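Dralport home fair, 12 August 2022

Quick notes before I lose them. Got in late, hall packed, parking 3 bucks. Went straight to the seating end. Red upholstery, molded yellow chairs, leopard print fabric, teh lot. Pappas stand had the best prices. Etis mostly rugs, skipped it. Smelled nice over there too, blue Febreze near the seats. 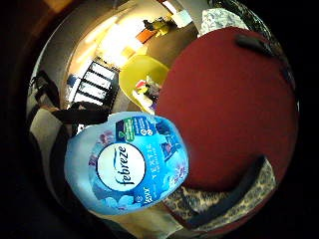 Do the stands deliver? Pappas does, free on orders over $200. Hevalel is pickup only, bring a van.

Left at closing, feet killing me. Back in April for teh spring one.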